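Fold, Lift, Swear Quietly: My September With Two Arms

Most of what I know about folding cloth I learned in the last month, and my mother would be appalled at how little that is.
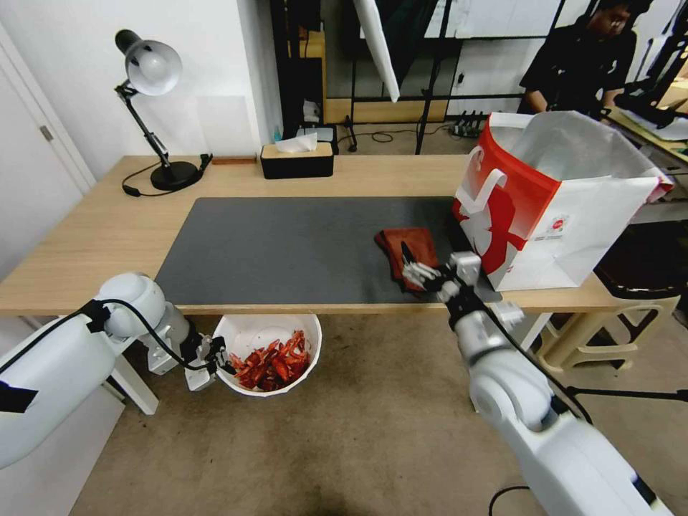
Kyriaki Tzavaras
Teleoperator and reluctant laundry expert

The job title sounds better than the job. I sit in a chair, I hold a pair of controllers, and I make two white arms do things to a piece of cloth until somebody tells me the episode is good. Then I do it again. When my aunt asks what I do for a living I say "robotics," and she nods and tells the neighbors I'm an engineer.

The task this month is called Fluletti. I don't know why. Loukia Nikolaidis names all of our tasks and she will not discuss her methods. Before Fluletti there was Sarmiento, which involved cups, and which I'm still not ready to write about.

Fluletti goes like this: the brick-red cloth gets folded into a rectangle on the gray mat, then one gripper takes it by a corner and it goes into the paper bag. A child of four could do it. A child of four also has fingertips. I have two silver fingers per side and the sense of touch of a pair of salad tongs, so I can't feel whether I've got one layer of cloth or all of them. I've learned to judge it by how the fold sags when I lift. If the top layer slides off by itself and leaves the rest behind, I've got one layer, and I've also got a ruined episode.

The bag is worse than the cloth. It's a perfectly nice bag, white with a lot of red on it, and it stands open very politely until the wrist of the right arm so much as brushes the flap. Then it goes over. My first week I knocked it down so often that Apostolos Zacharopoulos suggested we collect a separate dataset called Bag Falling Over and sell it to our competitors.

We have two Apostoloses, by the way. The other one, Chrysikopoulos, wrote the software that replays my demonstrations, so he's the one who gets to see every hesitation of mine at half speed. He says he can tell from the elbow motion whether I've had lunch. I have asked him to stop saying this.

What surprised me is how much the model picks up that I never meant to teach it. I have a habit of hovering. Before I grab a corner I hang there for a moment, like somebody choosing a chocolate, and then I go in. The first policy we trained hovered too. It hovered beautifully. It hovered over the cloth for so long that Ľubomír Štefanec went off to make tea, and when he got back it was still thinking it over. Everybody looked at me.

So now I'm trying to be decisive. Approach, close, lift, no dithering. It's like being told to walk naturally, after which you can't remember what your knees do. My left hand is the real problem. On the cloth-to-bag part it has nothing much to do, and an idle hand drifts. I'll be concentrating on the right side and find the left arm has wandered down past the front of the desk, as if it had dropped a contact lens. The policy will learn that too, I suppose, and some future household will wonder why.

The target is 3,000 good episodes. As of Friday we had 853, of which Loukia has thrown out 24 for reasons she wrote down as "vibes," so 829. My best day is 52 and I was insufferable that evening. I folded my own towels when I got home, using only thumb and forefinger on each hand, and I'm sorry to report I was faster than usual.

Next week they want me to start varying where the bag stands. A little farther left, a little farther back, turned so the handle faces the other way. Chrysikopoulos says it's good for generalization. I've asked for a heavier bag, and Loukia says she'll look into it, in the voice she uses for things she won't be looking into.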